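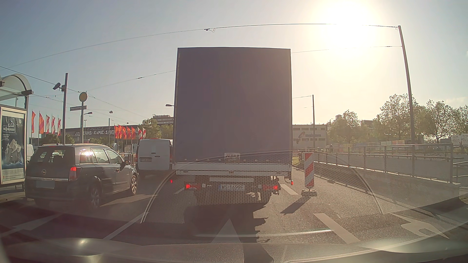

Search this forum Go

Home Boards Cameras New posts Log in

Forward camera on the lane-keeping rig: Avar or Stirnano?

kestrel_bus
Both units ran on the same controller in March. Avar holds the white lane markings with the sun in the upper right. Stirnano drops them for up to 8 frames. Exposure locked on both.

dq_loop
Locked exposure is the fault there. Let the Stirnano meter on the lower half only and retest.

kestrel_bus
Tried it. Down to 6 frames, and the sky goes solid white.

tallow9
I'd sort the windscreen first. The mesh reflection sits over the road and the back of the lorry – either sensor will find edges in that. Matt black cloth on the dash.

dq_loop
Disagree. The reflection is constant, mask it in software.

tallow9
It moves with the sun angle.

Recent topics
Esposito arm, drift after 600 cycles
Canberg controller drops CAN messages
Gripper pads at 3,000 picks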